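Plidwood Hall Kitchen Users' Group
Minutes of the May meeting, held in the small room off the kitchen

The meeting opened a little after seven, once the kettle had been found (it was in the cupboard with the tablecloths) and everybody had something warm to hold. There were 10 of us, which is a very good turnout for a light evening, and the chair thanked everyone for coming. Apologies had been received from the baby and toddler morning and from one of the two Trevor Road lunch tables.

1. Minutes of the last meeting
Agreed, with one correction. The oven shelf was mended by the badminton club and not by the choir, and the choir was kind enough to point this out itself.

2. Money
The kitchen account stands at £2,986. Since we last met, £286 has gone on the new tap and on having the old one taken out, and the plumber's bill has been paid in full. There was a nice moment of general satisfaction about the tap, which everyone agrees is a pleasure to use after so many years of the other one. The Nosetti grant has not been decided yet and we hope to hear before the summer fair.

3. The Elix water heater
It is still slow to come up to heat when the hall has been shut up for a few days. The lunch club asked whether it could be left on low overnight before their sessions, and after a fair bit of talk this was agreed for a trial until the next meeting. Whoever locks up the evening before will turn the dial to the first mark and leave a note on the door. 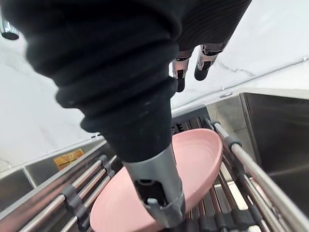

4. Washing up and the draining area
This took up the greater part of the evening, as it generally does, but it was all very good-natured. Several groups had asked that things should be dried and put away before people go home, so that the next group doesn't come in to somebody else's crockery. The lunch club felt that was a lot to ask of people who have been on their feet since ten, and suggested that plates could be left to drain if they were left tidily. We settled on a middle way -- daytime groups may leave plates draining until the next booking, and evening groups will put everything away. It was also agreed that a plate like the round pink one, tilted on the steel rods of the roll-up rack, is quite all right left as it is over a short gap between bookings, but that plates shouldn't be stacked flat on top of one another there. The rack itself is to be rolled up and stood at the end of the worktop last thing at night.

The choir asked about tea towels. These are to be taken home by whoever used them last and brought back clean, and a fresh pile will be bought out of the kitchen account, up to a limit of £90, which should leave enough over for washing-up brushes and a new pair of oven gloves as well.

5. Cupboards
The labels on the upper cupboards have mostly dropped off. New ones will be written out before the fair, in large letters, and the baking tins will move down to the bottom shelf where people can reach them without the steps. Any group with its own box of things in the tall cupboard is asked to put a name on it -- there are three boxes at the moment that no group at the meeting would own up to, one of them full of very good biscuit cutters.

6. Any other business
The back window sticks and wants a shove from the left. Somebody will bring a plane. Warm thanks were given for the lemon cake, and the recipe has been promised for the noticeboard.

The meeting closed at ten to nine, and the cups were washed, dried and put away. The next meeting will be in the same room at seven, on a date to be put up by the door.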